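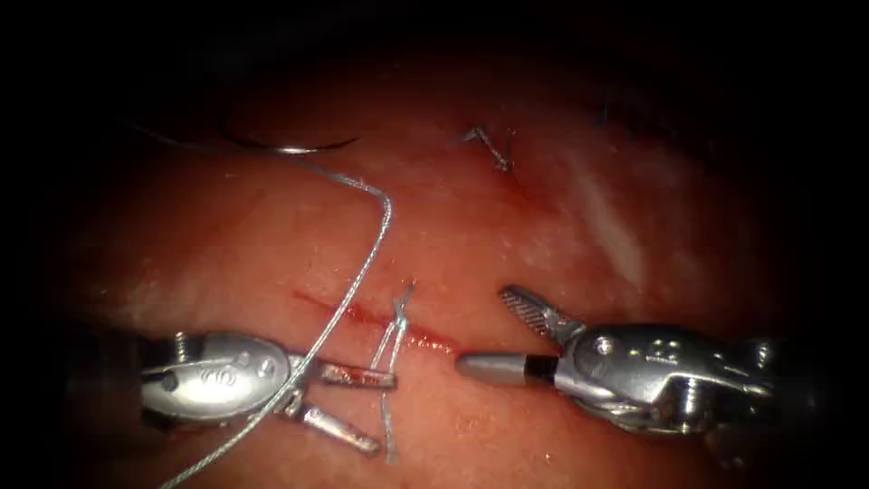 Zillachの機内持ち込みスーツケース「Vikedeo」を島旅で使い倒した感想

スーツケースの重さを一グラム単位で書いてくるメーカーには、二種類の客がつくと思う。感心する客と、家の台所秤を持ち出す客である。私は後者だった。Zillachの「Vikedeo」は公称2224グラム。うちの秤は粉を量るためのもので、スーツケースを載せると表示窓が完全に隠れる。鍋敷きをかませて高さを稼ぎ、床に頬をつけて読もうとしたところで、自分は何をしているのかという気持ちになってやめた。持った感じは軽い。以上を計量の結果とする。

買ったのは五月の旅行の前で、行き先はHitumという島。泊まったのは海沿いのLedesmaというホテルだ。三泊の荷物をこれひとつに詰め、飛行機に乗り、船に乗り、砂利道を引きずり、帰りも同じことをした。スーツケースのレビューというと、真っ白な部屋でファスナーを開け閉めして終わるものが多い。あれはあれで参考になるのだが、白い部屋に旅行する人はあまりいない。

先に立場を書いておくと、自腹で買った。提供品ではないので割引コードもない。メーカーから何か頼まれたこともないし、この文章を読んだら今後もたぶん頼まれないだろう。

外見と第一印象

色は「霧の港」という名前の灰色にした。ほかに「眠る砂丘」と「夜明けの果実」があり、要するにベージュとピンクである。旅の詩情を色名に込める方針らしい。空港のターンテーブルに乗せればどれも等しく誰かの灰色のスーツケースになるわけだが、今回は機内に持ち込むのでその心配はなかった。

表面は艶消しで、細い縦溝が入っている。この溝が曲者で、砂を実によく抱え込む。船着き場から戻ってきたときには、縦縞の柄物になっていた。濡らしたタオルで拭けば表面はきれいになるものの、溝の底まで取りたいなら歯ブラシがいる。私はホテルの備え付けの歯ブラシを使い、そのあと自分の歯を磨く段になって、自分の歯ブラシを家に忘れたことに気づいた。これは製品の欠点ではない。星の数には影響させていない。

角の補強は控えめで、衝撃を受けるとへこむより先に白く擦れる。帰宅時点で擦れは下側の角に集中していた。磨いたら多少は薄くなった。気にする人はカバーをかければよいのだが、あのカバーというものは、かけた瞬間にスーツケースを選んだ時間がすべて無駄になる。

ハンドルは上と横にひとつずつ。横のほうが少し硬く、荷物棚に上げるときに指の付け根に食い込む。上のハンドルは気持ちのいい弾力があって、同じ会社の同じ製品についている部品とは思えない。横の担当者と上の担当者は、おそらく昼食を別々にとっている。

収納はどうか

左右に開く、いわゆる弁当箱式である。片側はファスナー付きのメッシュで全面が覆われ、もう片側はX字のベルトで押さえる。前面ポケットはない。パソコンを取り出しやすい前開きに慣れている人は、保安検査場で床に全部広げるはめになるので、別に薄いバッグを持ったほうがいい。私は「島にパソコンは持っていかない」と決めていたため困らなかった。持っていかなかった結果、ホテルのロビーで電話の小さな画面を睨みながら返信を打つことになったのだが、これも製品とは関係がない。

入れたものを書いておく。薄手のシャツ、長ズボン、短パン、下着、水着、サンダル、羽織りもの、洗面用具、充電器、文庫本。雨具は折りたたみ傘だけにした。これで閉まる。余裕で、とは言わないが、上に乗って体重をかけるようなことはせずに済んだ。文庫本は行きの飛行機で読み始め、帰りの飛行機でも同じ章を読んでいたので、次は置いていく。

メッシュ側は浅く見えて意外に入る。ベルト側はその逆で、深く見えて車輪の出っ張りに底を取られている。靴を入れるなら車輪と車輪のあいだの谷に、底を外側に向けて差し込むのがよかった。何度か入れ直してたどり着いた配置で、説明書には何も書いていない。説明書に書いてあったのは、子どもを中に入れないこと、煮沸しないこと、である。煮沸。過去に誰かが試したのだろうか。鍋の大きさのほうが気になる。

内張りは薄い布で、つるつるしている。濡れた水着をビニール袋に入れて詰めたところ、袋の口が甘かったらしく、布に染みができた。乾いたら消えた。潮の匂いは数日残った。これを欠点と取るか、旅の余韻と取るかは人による。私は二日目までは余韻、その後は欠点と取った。

付属の圧縮袋については少し言いたい。ファスナーを一周させると衣類の厚みが減る仕組みで、確かに減る。ただし減ったぶんは横に逃げて、袋はほぼ球形になる。四角い箱に球を詰めるとどうなるかは、小学校で習ったとおり。四隅に靴下を押し込んでしのいだ。シャツの皺も立派なもので、ホテルのレストランに着ていったら、地図のようだった。 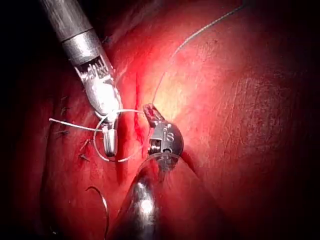
車輪と道の相性

商品ページでは、車輪は「囁くように静か」とされている。空港の床では本当に静かだった。磨かれた床の上なら指一本で横に滑っていき、少し目を離すと勝手に散歩に出る。ストッパーはない。Hitumへ渡る船は揺れるので、乗っているあいだずっと足で挟んでいた。向かいの席の人も自分の荷物を足で挟んでおり、船内には妙な連帯感があった。

船着き場からLedesmaまでは200メートル。ホテルの案内には「目と鼻の先」とあり、距離だけなら嘘ではない。問題はその全部が砂利だということだ。囁きは最初の数歩で終わり、以降は缶に小石を入れて振るような音になった。道端で寝ていた犬が起きて、こちらを見て、また寝た。

小径の車輪を砂利で転がすのは最初から無理筋なので、これでVikedeoを責めるのは酷だろう。四輪で立てて押すのは早々に諦め、傾けて二輪で引いた。引けば進む。ときどき石を噛んで止まり、そのたびに後ろ歩きで外す。途中からは手に提げて歩いた。ここで軽さが効いてくる。砂利道における最良の車輪は自分の足であり、足で運ぶなら本体は軽いほどいい。メーカーの想定した使い方ではないにせよ、買ってよかったと思ったのはこの場面だった。

車輪は帰宅後も滑らかに回っている。軸に砂が入った様子で、回すとかすかにしゃりしゃり言う。囁きの内容が変わった、というところ。車輪だけの交換はできるらしく、工具は付属しない。六角レンチのいるタイプで、家具を組み立てたときの余りが引き出しにある家庭なら何とかなると思う。

伸縮ハンドルとその揺れ

伸縮する引き手は段階が三つ。いちばん低い段は使い道がわからない。真ん中は私の身長だと少し前かがみになり、いちばん高い段でちょうどよかった。伸ばしきると左右に揺れる。壊れそうな揺れではなく、風の日の竹のような揺れで、慣れると気にならない。慣れるまでは、毎回軽く不安になる。

ボタンは押し込みが深く、汗をかいた手だと滑る。片手で下ろそうとすると途中で引っかかり、もう片方の手を添えると何事もなかったように下りる。機内の通路で後ろに列ができているときに限って引っかかる、と書きたいところだが、自宅の廊下でも同じ頻度で引っかかったので、単にそういうものらしい。

引き手に上着を掛けて歩くと、重心が上がって前に倒れやすくなる。荷物が軽いときほど倒れる。軽量スーツケース全般の宿命だろう。到着ロビーで倒したときの音は、たいへん響いた。

鍵と、締まらなかった夜のこと

ダイヤル式の三桁。初期設定の番号は000で、最初に変更する手順が図で示されている。図は矢印が多く、読み方によっては永久に鍵を回し続けることになる。私は泊まった部屋の番号と同じ103にした。どうせ覚えやすい番号にするのだから、と現地で設定し直したのである。ここに書いてしまったので、今は別の番号に変えてある。

ファスナーの引き手を二本そろえて差し込み口に入れるのだが、荷物が膨らんでいると差し込み口まで届かない。二日目の夜、土産の瓶詰めを入れたら届かなくなった。瓶を出すと届く。瓶を横にしても届かない。瓶を服で包んで反対側へ移したら、今度はファスナーそのものが角で止まった。結局、瓶は手提げで持って帰ることにして、液体だから機内に持ち込めないことを思い出し、その晩のうちに食べた。おいしかった。甘い木の実のようなもので、瓶のラベルは読めなかった。

角でファスナーが重くなるのは、空の状態でも同じだった。曲がり角でいったん止まり、少し戻して、また進む。三日目には手が覚えた。世の中には、使う人間のほうを教育してくる道具というものがある。

ホテルでの居場所

スーツケースのレビューであまり触れられないのが、部屋に着いてからの話だ。弁当箱式は開くと床を倍食う。Ledesmaの一階の部屋は海がよく見えるかわりに床が狭く、ベッドと壁のあいだに広げると、洗面所へ行くのにVikedeoをまたぐことになる。夜中に一度またぎ損ねて、X字ベルトの真ん中に足を入れた。ベルトは切れなかった。耐久性についての貴重な知見である。

荷物台はあった。折りたたみ式の脚に帯を張ったもので、閉じた状態なら安定して載る。片側だけ開けて壁に立てかけるようにすると、メッシュ側が棚のように使えてなかなか便利だった。メッシュのファスナーを閉め忘れると、棚は滝になる。

ホテル自体の感想を少しだけ。朝食は種類こそ少ないが果物がうまく、コーヒーは薄い。夕方になると波の音に混じって隣の部屋のテレビが聞こえ、隣も同じことを思っていたようで、音量を上げ合う静かな戦いがあった。廊下が段差だらけなので、大きいスーツケースの人は苦労していた。私は提げて歩いた。軽いので。もう何度も書いている気がするが、この製品を褒めるとどうしてもそこへ戻ってくる。

掃除の人がベッドを整えるついでに、床に開いていたVikedeoをきちんと閉じて、荷物台に載せておいてくれた日があった。中の服まで畳み直してあるように見えた。私が詰めたときより明らかに隙間が多かった。あのやり方をぜひ教わりたかったのだが、帰る日まで会えなかった。

帰りの飛行機

帰りは金曜の夜の便で、混んでいた。金曜の夜の便の荷物棚は、先に乗った者の人格が出る。横向きに置かれた鞄、丁寧に広げられた上着、なぜか単独で寝かされた帽子。Vikedeoは車輪を奥にして縦に入る寸法で、わずかな隙間に収まった。棚の蓋も一度で閉まった。

ただし寸法の基準は航空会社ごとに違うし、小さい機材では話が変わる。Zillachの商品ページには「世界中の空へ」と書いてあるけれど、世界中の空は統一規格ではない。乗る便の条件は各自で見てほしい。車輪と引き手を含めた外寸で見ること。ここを本体だけの寸法で読んで、搭乗口で青くなる人を何度も見てきた。うち一度は鏡の中だった。

良いところ、困るところ

良いのは重さ、空港の床での滑り、上のハンドルの弾力、メッシュ側の使い勝手。閉じたときの姿も気に入っている。縦溝に砂さえ入っていなければ、かなりいい顔をしている。

困るのは、横のハンドル、角で渋るファスナー、深いボタン、勝手に出かける車輪。圧縮袋は困るというほどではなく、旅行から帰ったあと、冬物のマフラーを入れて押し入れにしまった。球形でも押し入れなら文句は出ない。

値段は安くない。同じ大きさでもっと安いものはいくらでもある。差額はほぼ軽さに払っていると考えてよくて、階段や段差の多い土地へ行く人、乗り継ぎで長く歩く人には意味がある。車で門から門まで運んでもらう旅なら、その差額で木の実の瓶詰めを買ったほうが満足度は高いかもしれない。

星をつけるなら五つのうち四つにしたい。減らした一つは、上と横のハンドルで半分ずつ。上は悪くないのだが、出来が良すぎて横を悪く見せた責任がある。

購入前に聞かれそうなこと 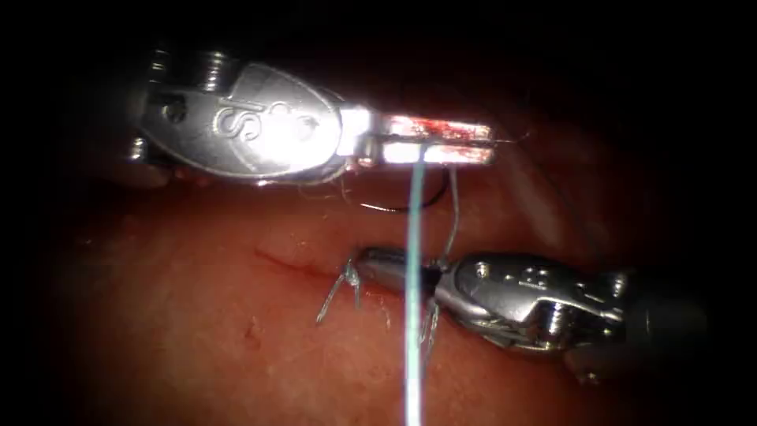

三泊より長い旅行にも使えますか。

途中で洗濯するなら使える。薄手の服ばかりの季節であれば、下着を手洗いしながら一週間くらいは回せると思う。冬は厚手の上着が一着入った時点でほとんど埋まるので、着て乗るか、もう一回り大きい型を選ぶことになる。

預け入れにしても平気でしょうか。

まだ一度も預けていないので、わからない。殻を手で押すとそれなりにたわむ。たわむから割れにくいという説明は商品ページにあり、理屈としては納得しているが、自分の荷物で確かめる気にはなっていない。瓶物を入れるなら服で厚く包んでほしい。私は食べてしまったので実験できなかった。

色はどれがおすすめですか。

汚れが気になるなら「眠る砂丘」がいいと思う。砂浜の砂と色が近いので、溝に詰まっていても柄で通せる。「霧の港」は砂が目立つ。「夜明けの果実」は店頭で見たかぎり可愛らしく、少し迷った末に灰色へ逃げた。

引き手の揺れは直りますか。

説明書には調整の項目がない。荷物を重いものから順に車輪側へ詰めると、体感では少しましになる。洗面用具と靴を下、シャツを上。それでも揺れるときは歩く速度を落としている。

保証はありますか。

購入日から付いていて、車輪と引き手と鍵が対象。外側の擦れは対象に入らない。登録には本体の内側、メッシュの裏に縫い付けられた札の番号がいるので、荷物を詰める前に写しておくこと。私は詰めたあとで気づき、全部出して、入れ直した。二度目のほうがうまく入った。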